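Se busca ayudante de cocina para Koech

Koech es una casa de comidas pequeña, con servicio de almuerzo de lunes a viernes. Buscamos una persona para 17 horas por semana, desde octubre.

Las tareas son: lavar y cortar verdura, preparar salsas frías y dejar limpia la cocina al cierre. La experiencia no es obligatoria – la puntualidad sí. Es necesario entender español o inglés.

Ofrecemos contrato desde el primer día, 700 euros al mes y la comida incluida. Hay 2 días de prueba, también pagados.

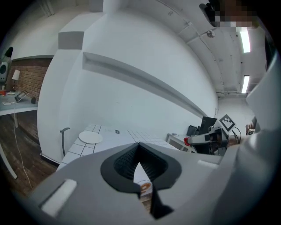
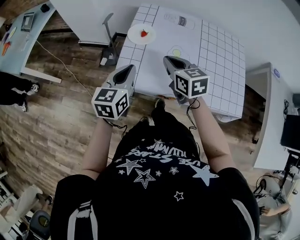

Para presentarse, escriban una carta corta a Mitali Gamage o pasen por el local después de las cuatro y pregunten por Janaka Miah. Respondemos a todos en 72 horas. Por favor, indiquen en la carta los días que no pueden trabajar.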